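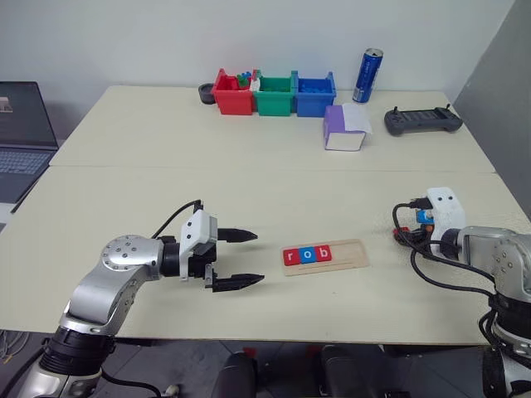 Woltthorpe Activity Rooms
Room check, tables and small items
Checked by: Aurora Godinho
Month: July
Time in: 8:40 a.m.

Marks used: OK, FIX, WATCH. The old form had a fourth mark, "Acceptable," and I have stopped using it. I never met two people who meant the same thing by it.

TABLES

1. Tables level with each other where they meet
WATCH. The big work surface is two cream tables pushed together, so there is a seam running the whole way across. Last quarter's form says "no gap, no lip." I'd like to know how that was checked. I ran a ruler over it and found a 2 mm step near one end. Small, but a letter tile pushed across it will catch, and so will a sleeve.

2. Tables fixed so they can't drift apart
FIX. They are held together by the fact that they were pushed together. The Dravgate clamps were ordered in the spring and I am told they are "on the way." I was told that in the spring too.

3. Tabletops free of chips and sharp edges
OK. Felt along the edges by hand on both tables.

4. Load rating posted
FIX. There is a sticker under the near table that says 300 lb. There is no sticker under the far one. Everybody assumes they match. They were bought two years apart, so I wouldn't.

LETTER TILES AND BOARD

5. Tiles whole, no cracks, no peeling letters
OK for the ones I looked at. The red r, blue o and red b on the board are sound. I have not looked at every tile in the building and won't sign as if I had. The inventory sheet claims 4,000 small pieces across all rooms. I have never seen evidence for this number and would like whoever wrote it to come and show me.

6. Board lies flat and doesn't slide
WATCH. The light wooden board with the lines sits flat. It slides if you lean on it. The supplier, Mumico, describes it as "stay-put." Try it with one elbow.

7. Board free of splinters
OK. Wiped with a cloth along all four sides, nothing snagged.

8. Small parts warning displayed
FIX. The tiles are exactly the size that makes me want one. The room is listed for ages eight and up, but the door isn't locked between sessions and the younger group walks past it.

BINS

9. Bins in place at the back of the far table
OK. Red, green, blue, in that order.

10. Bins not overfilled
WATCH. The red bin has blocks poking out of it. The rule is that contents stay below the rim. I have written this same comment before and the reply was that the blocks "settle." Blocks do not settle. Move a few to another bin.

11. Bins sorted by content
Left blank. The form asks for a yes or no and there is no list anywhere saying what goes in which color. There are green, blue and white blocks in the red bin, so if it is meant to be sorting by color, it has failed. If it is meant to be something else, write it down.

12. Bins clean inside
OK, green only. I'll do the other two when they have been emptied.

FOOD, DRINK, LOOSE ITEMS

13. No drinks on work surfaces
FIX. Tall blue can beside the blue bin. The policy is clear, it is on the door, and it has been on the door all year. Cans go on the shelf by the sink.

14. No loose packaging or paper
FIX. Small purple and white box in front of the can, with a sheet of paper folded over the top. If the paper is instructions, file it. If it is rubbish, the can has company.

15. Handheld items stored after use
WATCH. Dark gray controller left out to the right of the box. Fine during a session. Should go in the drawer at the end of one.

16. Trays cleared
WATCH. Small dark round tray left of the red bin. Not on the room list. Add it or take it away.

WALL AND PARTITION

17. Wall clean, no loose fixings
OK. Plain white, no hooks, nothing to pull off.

18. Partition panel stable
WATCH. Gray panel. I gave it a firm push and it moved more than I liked. Ngcobo fitted it and says the feet are good to 90 pounds of side force. I would accept that more readily with the test sheet attached.

CLOSING COMMENTS

Previous form for this room: every line marked OK, done in a single visit, signed in what looks like one stroke. I am not accusing anyone. I am saying a room with a can on the table and no clamps didn't get that way overnight.

Items 2, 4, 8, 13 and 14 to be put right before the next session. Item 10 as well, if anybody reads this far.

Time out: 9:25 a.m.
Signed: A. Godinho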